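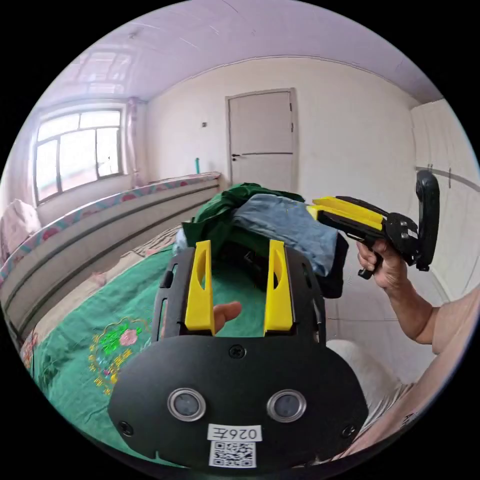

옷 무더기 앞에서. 오른쪽은 흰 쿠션.

환절기 옷 정리, 올해도 미루다 미루다 이제야 함. 1월에 한번 하겠다고 써놓고 (예전 글 보면 나옴..) 그대로 봄까지 왔다. 급하게 쓰는 거라 두서없음 주의.

일단 숫자부터. 꺼내놓고 세어보니 상의만 54벌. 입는 건 솔직히 몇 벌 안 되는데 왜 이렇게 많지. 여기서 36벌까지 줄이는 게 목표였고 결과는 밑에 씀.

기준은 간단하게 잡았다. 작년 한 해 동안 한번도 안 입은 건 무조건 뺀다. 목 늘어난 것도 뺀다. "집에서 입지 뭐" 금지. 이게 제일 힘들었음ㅠㅠ 집에서 입을 옷만 서랍 하나가 꽉 차있더라.

니트는 접어서 보관. 걸어두면 어깨가 뿔처럼 나온다. 작년에 Kerkero 가디건 그렇게 하나 버렸음. 아까워 죽는줄. 이번엔 다 세 번 접어서 세워 넣었고, 압축팩은 안 쓰기로. 꺼냈을때 주름이 안펴져요 진짜.

수납함은 Hemham 중간 사이즈 5개 샀다. 6개 살걸. 뚜껑이 좀 헐거운데 가격 생각하면 그냥 씀. 큰 사이즈는 비추, 옷 채우면 무거워서 선반 위에 못 올린다. 허리 나감.
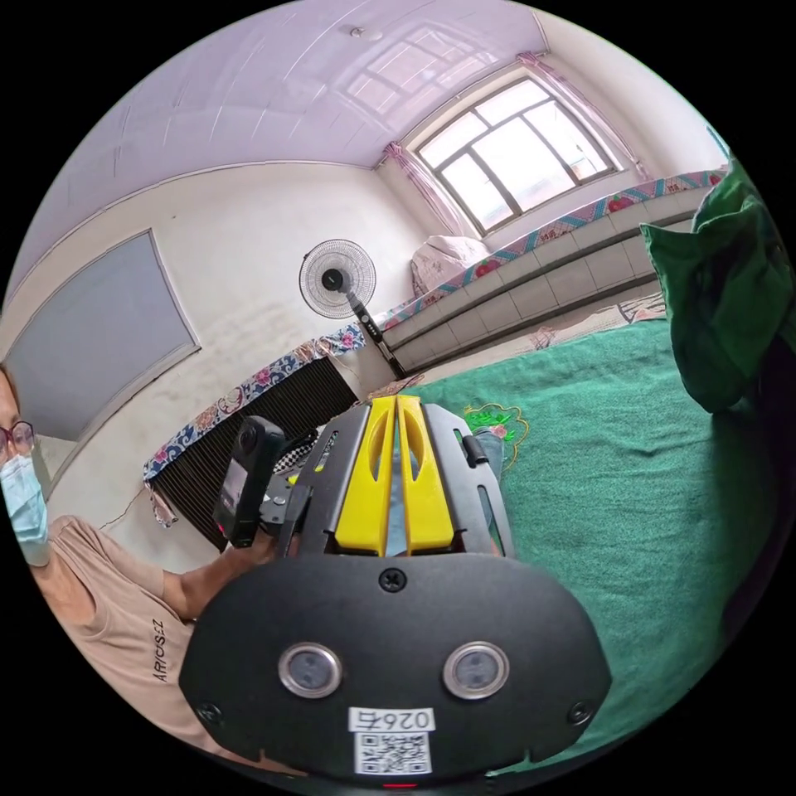

그리고 라벨. 작년에 안 붙여놨다가 반팔 찾는다고 상자 전부 열어본 기억이 있어서 이번엔 마스킹테이프에 크게 썼다. 여름 상의 / 여름 하의 / 니트 / 애매한거. '애매한거' 상자가 제일 빨리 찼음.. 간절기 얇은 셔츠들이 문제다. 걸어두자니 자리 없고 넣자니 다음주에 또 추울거 같고.

빼낸 옷은 상태 괜찮은 것만 골라서 Brumau 수거함에 넣고 왔다. 안 받는 품목 있으니까 미리 보고 가세요. 속옷이랑 솜 들어간 거 안 됨. 나는 모르고 패딩조끼 들고 갔다가 도로 들고 옴. 왕복 버스로. 하.

최종 상의는 36벌 딱 맞춤. 마지막에 줄무늬 티 하나 갖고 십분 고민하다 뺐는데 벌써 조금 후회중. 하의는 손도 못 댐. 신발장도 남았고.

다음엔 Buschmann 방충제 쓴 거 후기 올릴게요. 향이 생각보다 세서 일단 옷장 문 열어놓고 있는 중. 저녁 해야돼서 여기까지!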